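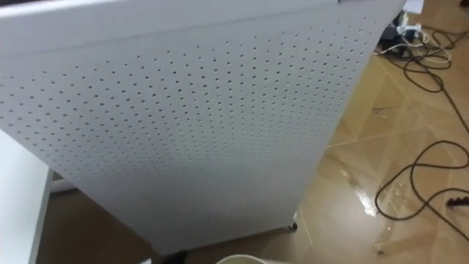

Safe Practice for Walking Robots in Home Settings: Progress Report to Tedisden

Prepared by Lorena Ibarra, Jalum project office, for the period ending in December

1. Status

The draft rules now cover 20 topics, and 19 have been through a first review. The remaining one, on stairs, is on hold until Medina sends back its comments. The budget is on track. We have logged 1,504 short runs under the draft rules, most of them simple carrying tasks with household items.

2. Floor and cable rules

Akua Nutsugah rewrote this section after the second review. The old text said only that the floor should be "clear." Reviewers read that in different ways, so the new text names what has to be checked before a run:

Loose cable on any part of the floor the robot may step on. It is coiled, taped down or moved.
Power strips and adapters. They go against a wall or behind furniture.
Anything on casters. Wheels are locked, or the item is rolled out of the room.
Scraps and packaging on glossy tile, where they are easy to miss in the glare.

The robot's own cable gets a separate rule. It may trail behind the robot on open floor, and one person watches it for the whole run and does no other job.

3. Carrying rules

Wastebaskets and buckets are our standard load. They are light and a common thing to move in a home, and carried low they hang close to the legs and feet, where we most want a rule.
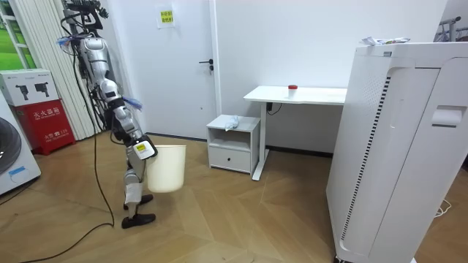 4. Open points

a) One hand or two. Horacio Insaurralde wants two hands required for any load carried in front of the legs. Ulises Echeverría would allow one hand for an empty container. The draft allows both for now, and we will settle it in the next review.

b) Overhead lines. Lines from a ceiling hook to the robot need enough slack for a full turn, but they must not hang where a hand can catch them. We have wording for the first part only.

c) Distance from furniture. The draft sets 80 cm as the starting distance from large appliances.
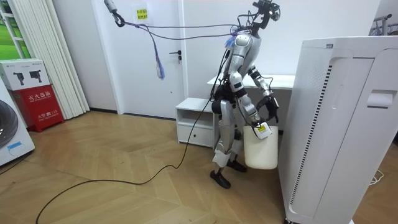
Vallik has asked for a shorter distance so the rules can be used in small apartments. We have no objection if the walking speed is lowered to match, and Javiera Olivares is writing that option now. It will go out to reviewers along with the stairs section.

5. Next period

Finish the stairs section, close points a) to c), and send the full draft to Tedisden for comment. We are not asking for any change to the payment schedule.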